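Teaching an Arm by Hand: Bench Notes for Small Shops
December
By Sepehr Shirazi

These notes cover demonstration work with a single arm and a two-finger gripper, whether you push the arm through the task yourself or drive it from a remote controller. They assume the arm is already bolted down and its payload is set.

Set the payload before anything else. If the tool weight is wrong, the arm sags or climbs when you free the joints, and you will spend the demonstration fighting it. Re-enter the value whenever you change fingers.

Hand guiding works best with two hands, one on the wrist and one on the link above it. Pushing on the gripper body twists the last joint and puts a wobble in the recording. Keep your fingers out of the elbow.

Remote control is slower to learn but leaves your hands out of the workspace. Scale the motion down for the last inch of an approach. Kyriaki Konstantinidis, who trains new operators at Havis, has them drive for 2 hours without recording, and she deletes anything saved by accident.

Start every demonstration from the same arm pose. Vary the position of the part instead, a little at a time, and include a few awkward angles.

Do not correct a bad grasp by shoving the part with your free hand. Open, back off, approach again. A recovery made with the arm is worth keeping. One made by hand should be thrown out.

For a first task with one kind of part, 100 clean demonstrations is a reasonable target. Our own log stands at 3,566, and nearly a third of the early ones were dropped for pauses. If you need to think, stop the recording.

Clamps and other hand tools are harder than blocks. The weight is off to one side, and anything on a screw or swivel can turn in the fingers.

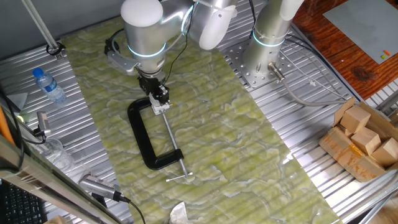 Grip close to the heavy part of the frame if the task allows it. When the grasp has to be near the pad or the screw, lift slowly and watch for rotation in the first inch. Rotation at that point usually gets worse with height.

Close the gripper fully before you start the lift, and wait one beat. Operators who overlap the two motions produce recordings in which the grip command and the lift cannot be separated.

Check cable slack at the far end of the reach, with the wrist turned both ways.

Label each file before starting the next. Object, operator, start pose and result are enough. Vittoria Bellini adds a column for finger type, which saved us a week of sorting after the last change of fingertips.

Replay one demonstration in every 11 at reduced speed, with a hand on the stop button.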